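Home Diary Older entries Links

Tuesday, nearly bedtime

I've been folding for Willen again, and I do believe I'm getting better at it, or at least slower, and slower seems to be what they like. The learning system can only copy what we show it, so every fleece has to be picked up, folded and set down as if a very patient child were watching. My count went past 1000 this evening (Oddale, at the other end of the county, is on 3686, but they started long before us and I refuse to be jealous).

The green fleece is still my favourite - thick enough to get hold of properly, and the seam down the middle tells me where halfway is. Thin things I dread. I spoilt 7 goes before supper by letting go too early, and kept them all in the folder, marked as bad ones, as the guide asks. I do wonder what it makes of them. Tomorrow the blankets, if my wrist allows, and then I really must strip that bed and wash everything.

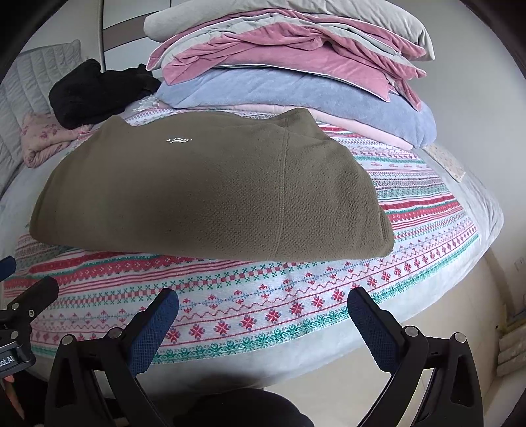

Keep the spoilt ones coming, Kalniņš wrote back, the last batch had hardly any and the model never learnt what a dropped sleeve looks like.

Contact | Copyright the author | Back to top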